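Deltidell Review
Aug 17, 2025
27 comments | 171 shares

When a Part Goes Missing Between Steps: Floltine on Its February Fault

In February the assembly group at Floltine withdrew a control program it had been preparing for delivery to a customer. The program directs a single robot arm that moves small parts from a tray into an electronic assembly on a table. Over a series of 288 simulated trials, it reported 76 completed placements in which the part had never reached the assembly. The group has since published its findings, and its head of verification agreed to discuss them with the Review.

"The failure that concerned us was the report," the head of verification said. "Parts get dropped. We plan for that. What we had was a controller that lost its part, continued through the remaining motions, and recorded a success."

The cause was traced to the way the program confirmed a grasp. It compared the distance between the fingers with an expected value, and the tolerance around that value had been widened during an earlier revision to accommodate a thinner part. With the new setting, fingers that had closed completely could still be read as fingers holding something. The revision had been reviewed and approved. The reviewers had looked at the thinner part alone and did not repeat the trials for the others.

All of the work took place in simulation, using the Bilano environment, and no equipment was damaged. The head of verification did not regard that as a reason to treat the matter lightly. On a production line, she said, an assembly recorded as complete would have moved on to the next station and possibly to a customer.

The simulated workcell used by the group
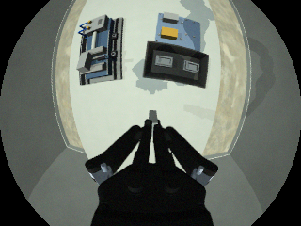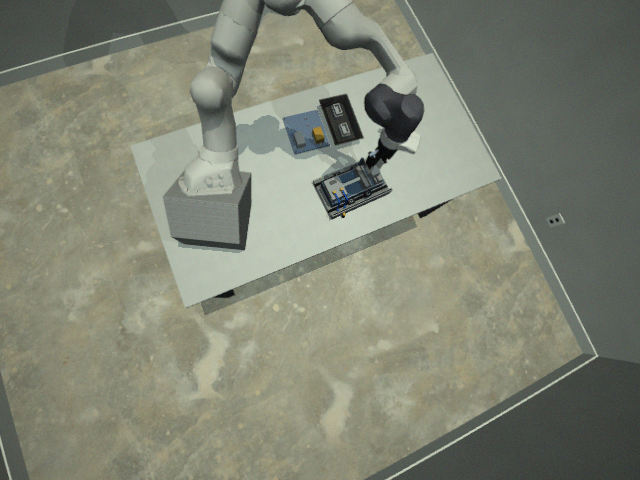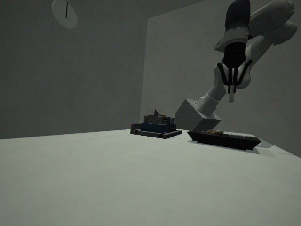
Asked why the fault was not noticed sooner, she pointed to the summary screen on which the group had relied. It displayed the controller's own account of each trial. A separate check, comparing the final position of every part with its intended position, had been available throughout but was run only at the end of a project. "We were asking the program to grade itself," she said. "It gave itself good marks."

The discrepancy came to light when an engineer replayed a trial for an unrelated purpose, to measure the clearance at the wrist during the approach. The log stated that the part had been seated. The replay showed it lying on the table. The engineer stopped the series that afternoon, and the position check was applied to every trial already recorded.

There was also a safety question. A released part can come to rest where the arm will strike it on a later pass, and the program had no instruction to stop in such a case. The Kocsis procedure, which Floltine follows for work near operators, requires the arm to halt whenever the location of a part is unknown. The program never met that condition. As far as it was concerned, the location was always known.

"I would call that the more serious finding," she said. "Our stop rule was sound on paper, and it depended on information that was wrong."

Three changes have been made. A grasp is now confirmed twice, once on closing and again after the arm has lifted. The tolerance is set separately for each type of part. The position check runs after every trial, and its result appears beside the controller's report on the summary screen. Where the two disagree, the series stops until a member of the group has examined the replay.

The customer was informed before the revised program was tested. Delivery was postponed, and the head of verification declined to give a new date. She said the group still sees occasional drops with the smallest parts and has not settled on a remedy. A softer fingertip is under study, as is a slower lift.

"We can work on the drops now," she said. "They are at least being counted."

Share this article | 27 comments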